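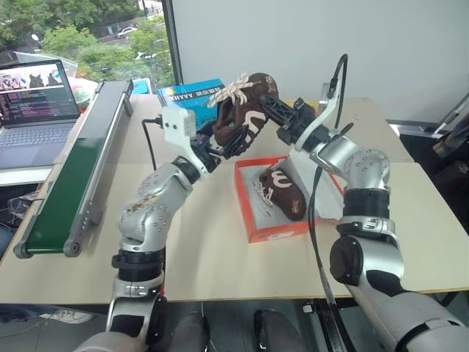
Woo-jin Han opened by saying that a shoe goes back in its box heel to toe with its partner or it doesn't go back at all, and that he would like this written down before anything else. It is written down.

Minutes, packing table meeting, March
Present: Ingeborg Brunner (chair), Woo-jin Han, Conceição Prata, Veronika Mösli (minutes)
Apologies: Edeltraud Brunner, who sent a page of remarks anyway

1. Last minutes
Approved. Conceição asked that "heated discussion" be changed to "discussion." Refused.

2. Shoes and boxes
Talk went on for 30 minutes, mostly on laces. Woo-jin wants them tied in a bow before packing. Conceição wants them loose and tucked inside, as a bow pushes up the lid. Ingeborg pointed out that in the orange box we have been doing one of each, so both sides may feel they have won. Edeltraud's page says bows, underlined twice.
Decided: bows, tied low. To be looked at again when the first lid won't close.

3. Tissue paper
Lenorent can supply it in packs of 36. Conceição asked what we would do with 36 of anything. Left open.

4. The tables
The two tables are still pushed together and still have a seam between them, and small items still find it. Ingeborg proposed keeping the front table for boxes and nothing else, which everyone supported warmly and which has been our policy since the fall.
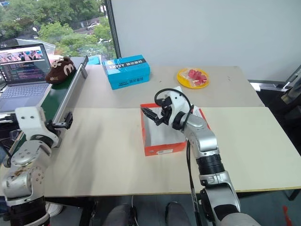
The back table would then take whatever is waiting its turn, plush toys included. Veronika asked if the brown one with the "m" on its side counts as stock or as company. Stock, says Ingeborg. It is to travel down the green belt like everything else and get a box of its own, size to be agreed.
Laptops stay to the left of the belt. Coffee stays off both tables. Woo-jin abstained on coffee.

5. Labels
The small white label goes on the outside of the box, at the front, where a person can read it without picking the box up. Trovum has sent 2 rolls in the wrong size. Conceição will write to them, politely at first.

6. Any other business
Woo-jin raised heel to toe again. Ingeborg referred him to the top of the minutes.

Meeting closed at 3. Veronika to ask Edeltraud for a shorter page next time.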